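Ticket 589: Grey sorting bin, scuffs and stains
Opened by: Catriona Gunn
Assigned to: Kolbrún Damgaard
Site: Gillies, craft and packing room
Priority: Low
Status: Open

Catriona Gunn, 15/09/2023, 09:12
Hello! I love the new sorting tables, the pale wood makes the whole room feel brighter, and everybody wants the spot by the window now. One small thing to report. The grey bin we tip the mixed pieces into is getting grubby on the inside and I can't shift it. I've been at it with a damp cloth and washing-up liquid and the marks are still there. Is there something stronger I'm allowed to use? I don't want to wreck it, it's a really handy size!

Kolbrún Damgaard, 09:40
Hi Catriona, so glad the tables are a hit! Yes, there is. Look in the tall cupboard for the Fistano paste, the one in the squat tub. Use a soft cloth, small circles, then wipe with clean water and dry it off. Please try a patch in a corner first. Could you also tell me exactly where the marks are? Scuffs on the walls and stains on the floor need different treatment.
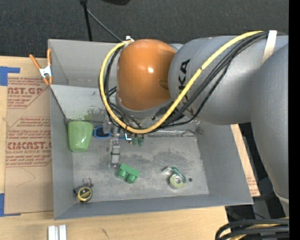

Catriona Gunn, 10:25
Marks first, then, and I've had a proper look! The walls and the floor are quite different, you're right. The far wall is smooth and fine at the top left, but the lighter grey panel below it has dark scuffs, and there's a faint green smudge along the bottom edge of it. The floor has cloudy dark stains in the middle and pale scratches as well. There's also a shiny strip along the back that looks like clear tape. Do I peel that off before I start, or clean round it?

Kolbrún Damgaard, 10:51
Brilliant, that's just what I needed. Leave the strip alone for now, please. I'll ask Jean whether she put it down. For the green smudge, try a dab of the Fistano and leave it two minutes before you rub. Scratches won't come out with any paste, so don't wear your arm out on those!

Jean Sutherland, 11:30
Not my tape, sorry. We used Toltmont tape on the lids back in July but I never put any inside. Have you asked Senga?

Senga Carnegie, 11:48
Not me either. If it does need to come up, warm water and a plastic scraper, go slowly from one end. Never use the metal one, I did that on the old Evton tray and it looked dreadful.

Catriona Gunn, 14:05
Update! I did the corner patch and the paste is lovely stuff. The smudge has nearly gone and the dark scuffs are much paler than they were. The cloudy stains haven't budged at all. I gave them two goes. I've left the tape where it is.

Kolbrún Damgaard, 14:20
Wonderful, well done on the smudge! I think the cloudy patches are wear in the surface, so I'd stop there. They won't hurt the pieces. I can order a liner to sit on top if you'd like one, the 540 size should drop straight in, but measure the floor for me first.

Catriona Gunn, 14:33
Ooh, yes please to a liner! Will measure it after the tea break and put the numbers on here.

Status changed to: Waiting for measurements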